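Jeveck Income Fund: progress report to the trustees, May

The fund fell by 2 per cent over the quarter, mostly on the shares in Momik. We sold 270 units of Drosstead in April. 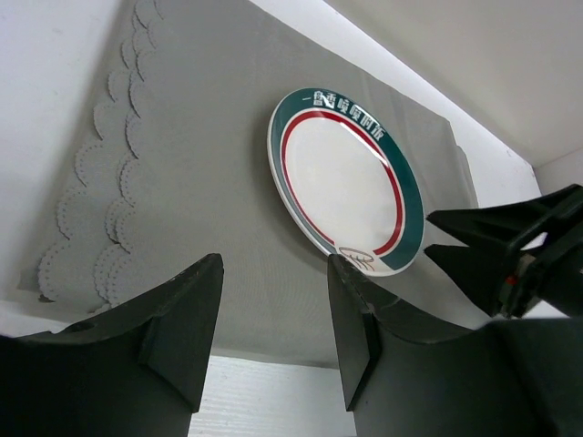
White plate with a teal rim

The cash went into short-dated bonds, and fees are unchanged.

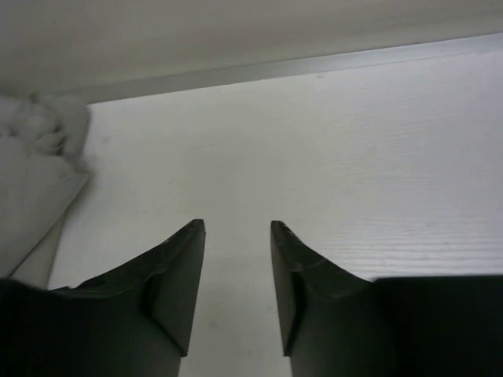 Drosstead still makes up 17 per cent of holdings, above our limit. We will trim it in two steps. Costs for that are in the budget.
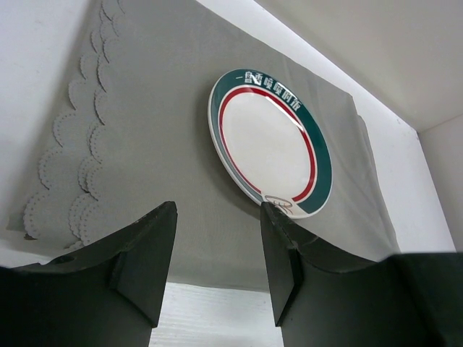 The second step should be done within 6 weeks.

Last updated: May
2 comments · 6 shares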